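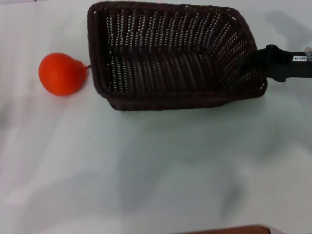
Gripper budget for second arm

signe_h
Planning the January order for a second arm. The arm is sorted, now it's grippers and spares. Yazzie quoted 263 per set of finger pads, Plolska is 87. We mostly move baskets and light items. Is the gap worth it?

geumok_jin
Plolska, and buy extra. Pads are consumables. Put 1,000 aside for spares and cables and forget about it.

wcha
Disagree. We ran the cheap pads on woven stuff and kept changing them. Time costs money too.

geumok_jin
How long does a change take you? Ours is a few minutes.

wcha
Same, but then somebody has to check the grip again.

signe_h
OK, so maybe one Yazzie set and a couple of Plolska to compare. Wrist camera is the other line on the sheet.
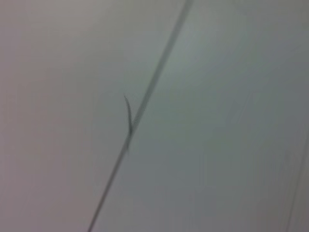

ea_o
Do I need to budget for a spare wrist camera cable too?

ahrin
I would. Clotard sells one for 39 and the wait is long if you order it after the old one fails.

wcha
Agree on the cable. Still wouldn't buy the cheap pads.

signe_h
Adding two cables. Will post the pad numbers after we've used both for a month.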